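Part 3: Setting up the turntable board

OK, so by now you've got the base on the table and the bearing ring screwed down (if not, go back to Part 2, I'll wait). This part covers seating the Ovari round board, leveling it, and getting it ready for food. I've set up three of these now, one at home and two at the Dobre rental, and the second and third went a whole lot faster than the first!

What you need

The round board
The Drillum spacer pack (the little felt bag, easy to throw out with the box)
A soft cloth
A short level, or a marble if you don't own one
Food-safe mineral oil

1. Wipe the bearing ring with the dry cloth. Run a fingertip around it too. A single crumb of packing foam makes the board tick every time it goes around, and I spent a whole evening blaming the bearing for that.

2. Turn the board face down on a towel and find the shallow socket in the middle. Press one felt spacer into each slot. They only go in one way, with the rounded side toward the rim.

3. Flip the board over and hold it level above the ring with both hands. Lower it straight down. Don't slide it in from the side.

4. Give it a slow quarter turn. You should feel it settle.

Caution: Keep your fingers on the outside edge while you lower the board. It's heavier than it looks and there's a pinch point between the board and the ring.

5. Set your level across the middle, turn the board a quarter, and check again. If it's off, loosen the base foot on the low side and back it out half a turn at a time. The Zaltitz sheet in the box shows the feet upside down (at least mine did), so go by what the level tells you.

6. Spin it gently and let it stop by itself. If it always drifts back to the same spot, repeat step 5.

Oiling

7. Put a small puddle of oil on the cloth and work it in with the grain, then go around the rim. Let it soak in for 20 minutes and buff off whatever's left. I do mine every January and again whenever the wood starts to look thirsty.

Note: Go light on the oil near the center. Extra oil creeps down into the felt and then the board gets sluggish — ask me how I know.

Loading it up

8. Start with your biggest dish and put it down before anything else goes on.
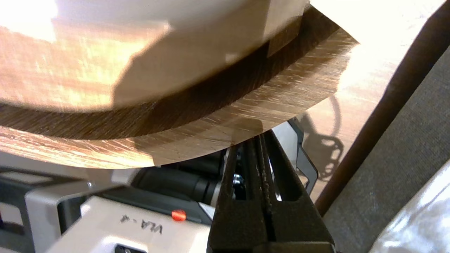
I like one large piece and a few small ones, and I'm pretty stubborn about leaving room at the edge so people have somewhere to grab. With something broad, white and round on there, you still want the darker ring of wood showing and the lighter rim outside it completely clear. Streaks and scratches in that outer part of the grain don't bother me one bit, it's where all the hands go. If you'd like yours smoother, sand lightly with 500 grit and oil it again.

9. Add the small dishes in pairs across from each other, then turn the board one full circle by hand before you sit down. Nothing should wobble or bump a glass.

Caution: No leaning on the rim, and lift heavy dishes off before you move the table.

Cleaning is in Part 4, along with what to do about wax drips.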